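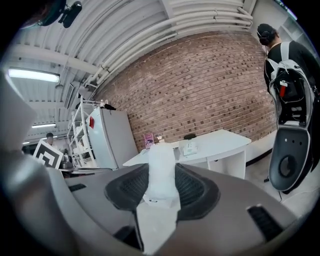
Equipment plan goes to a vote on Monday

After a good long winter of spreadsheets, second thoughts and a great many cups of coffee, the team at Jarham has settled on what it would like to buy for the coming year, and the plan goes to a vote on Monday afternoon. If it passes, the workshop will go from two pairs of hand-held grippers to six, with the first new pair arriving in May.

Ea Riis, who has looked after the budget since the group moved into the brick building, put the proposal together with Mawuli Bonsu over the better part of a season. They began, as people tend to, with a wish list that was far too long. It had a second robot arm on it, a new set of workbenches and a rather handsome height-adjustable table that several people had grown fond of from the catalog. Most of that has been put off until next year, and the money moved to the things that get picked up and used every single day.

"We kept coming back to the same question, which was what people are waiting for when they're standing around," Riis told us. "It was nearly always a gripper. Somebody would have the whole morning set up and then find both pairs were out, or one was on the bench with its pads off. So we thought, well, let's start there and see how far the money goes."

It goes a fair way, as it happens. The plan covers four new pairs, a box of spare finger pads, and 30 printed marker cubes and boards, the black-and-white kind used for lining things up before a session. There is also money for storage, and anyone who has gone looking for a charging cable late in the day will be pleased to read that.
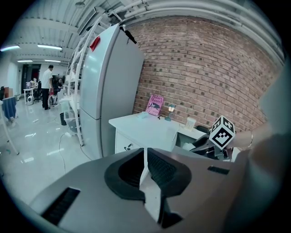 Workshop & Equipment

Three suppliers were asked for quotes. Jodberg came in lowest on the grippers themselves but wanted a longer lead time, and Pisureck offered a service contract that the team liked very much and could not quite afford. In the end the recommendation is to split the order, taking the grippers from Jodberg and the pads and cubes from Hajji, a smaller firm that has been quick to answer the phone and doesn't mind sending parts out in dribs and drabs.

Ashraf Zaki, who runs most of the recording sessions, asked for the pads to be written in as their own line this time – last year they came out of general supplies, and by fall there was nothing left in general supplies for anything else. The plan now allows for 108 pads over the year. Zaki reckons that is generous, though he said so with the look of a man who would be perfectly happy to be given more.

Not everyone is sold on the timing. Vidar Blomqvist would have liked to hold back half the order until the first new pair has been in use for a few weeks, in case something needs changing, and his note to that effect is attached to the proposal. Riis says the Jodberg order can be staggered at no extra cost, so there may be a friendly compromise in it yet.

Training is in the budget too, if only modestly. Ferhat Işık will run short evening sessions for new users once the grippers arrive, covering setup, lining up with the markers, changing pads and putting everything back on the right shelf at the end. Places will go first to people already on the session rota.

The full proposal, with all three quotes and Blomqvist's note, is in the shared folder, and there is a paper copy in the office for those who prefer one. Questions can go to Ea Riis any time before the vote.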